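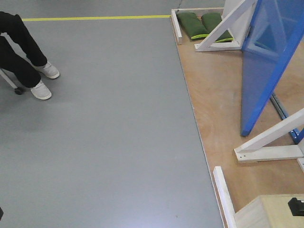
Week 4: Marking out space

Okay, so last week we got stuck on what a "line" even does in a public building, and I promised I'd come back to it. A line on a floor stops no one. You can step right over it. And yet most people slow down, or stand behind it, or walk along it without thinking!

My favorite case is still the Lolovcombe ferry hall (it's in your reader, page 40). They had one big waiting room and 6 ticket windows, and everybody bunched up at the first two. The manager wanted railings. What they got was paint – a stripe in front of each window – and the bunching mostly went away within a month. I love this story, but please be careful with it. The windows were also renumbered that same August, so we can't give the paint all the credit.

Words to know: threshold, edge, buffer, desire path. I mix up the middle two myself, so check the Plotell glossary if you're unsure.

For next time, pick a place you use a lot, a library or a bus stop, and sit there for 40 minutes. Sketch where people stop. Don't worry about the drawing being pretty (mine never are). Bring it on paper, please, because the projector in our room is still acting up.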